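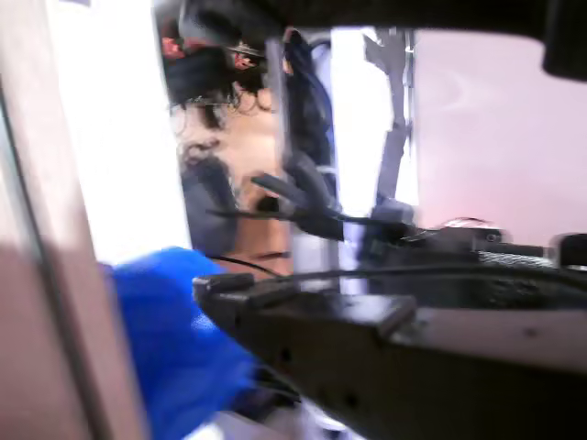 A tariff-rate quota is one of those trade ideas that sounds much worse than it is, so let me give you the version I use with my own students. A country lets in a set amount of some product at a low duty, and once that amount is used up, everything after it pays a much higher one. Take hair ornaments, say a red flower-shaped clip like the one worn up in those dark curls. If the quota is 300 cases a year, case 300 comes in cheap and the next one gets hit with the full rate — same clip, same ship, very different bill!

The two rates are called the in-quota and over-quota tariff, and the gap between them is where all the arguing happens. I've seen agreements where the first was 4 percent and the second so steep that hardly any importer bothered.

Somebody also has to decide who gets the cheap slots. First come, first served is the simplest (and it makes for a frantic January at the ports). Licenses handed out by past import volume are calmer, but they favor the old firms. Auctions bring in money for the government, and importers I've talked to mostly hate them.

My favorite short treatment is Liam Lenihan's pamphlet "The Sturberg Lectures," which follows two made-up importers, Stemau and Poter, through 7 rounds of license bidding. The chapter on unused licenses is the one I'd read first.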